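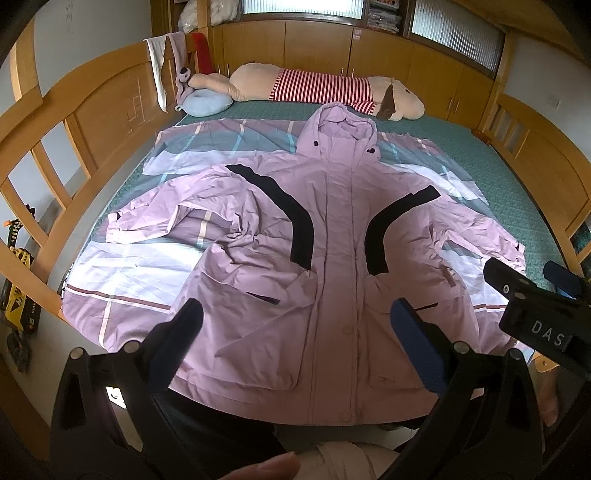 Tuesday, 7:40 am. Waterproofing tests, round two. Wash-in product vs spray-on, same water, same dryer. Round one got muddled by the tap water at the Menthorpe end of the building so everything gets done with the filtered supply now. Main question is still whether the wash-in stuff survives ten washes or if we're paying for nothing. Shell shape matters more than I'd allowed for. A jacket like the lilac-pink hooded one, snaps down the middle and slanted pockets low on the front, has a lot of places for spray to miss — pocket edges, the placket, under the hood. Flat swatches have none of that. So swatch numbers flatter the spray. Keep that in mind when reading anything below.

Setup

Swatches cut from the Zovstead roll, plain weave, uncoated. Weighed dry, sprayed with 257 ml through the shower head at the usual height, hung two minutes, shaken five times, weighed again. Clive Stockdale did the shaking for all of them so at least it's the same arm. Spin speed 800 on every wash, no softener. Dryer on low.

Scale was drifting first thing. Let it warm up half an hour, re-zeroed, threw out the first four readings. Should of done that before cutting anything.

Fabric notes

Light colors are a pain for reading wet-out by eye. On a dark swatch the patch jumps out. On soft pink you get rosy shading in every fold anyway and it looks damp when it isn't. Going by weight only from now on, no more eyeballing.
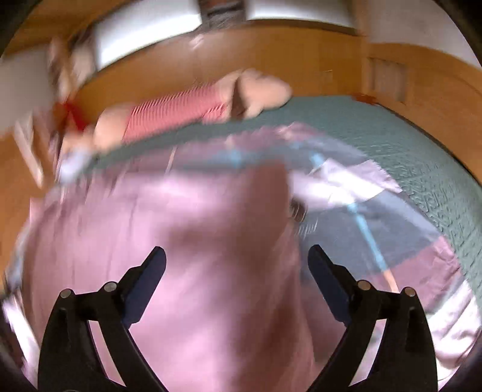
Wash results so far

Wash-in, wash 1: beads nicely, water runs straight off.
Wash-in, wash 5: still beading in the middle, edges dull.
Wash-in, wash 8: wets out at the edges, comes back after the dryer. Tried it twice, same both times.
Spray-on, wash 1: better than wash-in.
Spray-on, wash 5: patchy. Two of the swatches had a clear stripe where the spray overlaped and that stripe was still fine.
Spray-on, wash 8: gone, apart from the stripe.

So the dose matters a lot with the spray. Bottle says one light coat. One light coat is no good. Clive wants to try two coats with a ten minute gap, I want to try one heavy coat and wipe off the extra. Do both.

Heat: the dryer step is doing more than either product. Left three swatches to air dry after wash 8 and they soaked up water like a tea towel. Iron through a cloth also worked but it's slow, and I don't trust it on anything padded.

Seams and hems

Haven't tested these properly yet. Anything with a doubled hem holds water in the fold and drips for ages, which throws the weight off. Same with gathers, where the cloth bunches at a corner. Padded pieces worse again, a big puffed panel sheds fine but the creases next to it don't. Need a longer hang time for whole garments. Start at 20 minutes and see.
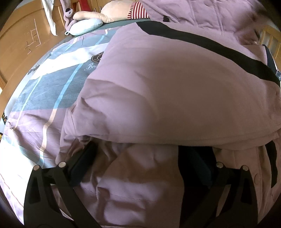
To do

Order more wash-in, the Farkier one, big bottle. Last one ran out at wash 8 which is why there is no wash 10 yet.
Ask Hladun if they'll sell us the 180 gram cloth by the yard.
Two coat vs heavy coat, four swatches each.
Rub test up to 2000 on the spare swatches, shoulder strap sort of wear.
Label things BEFORE they go in the wash. Marker came off two of them and I had to guess from the cut edge.
Clean the shower head, one side is spitting.

4:15 pm. Filter changed. Wash 9 spray-on swatches are in the dryer, weigh tomorrow.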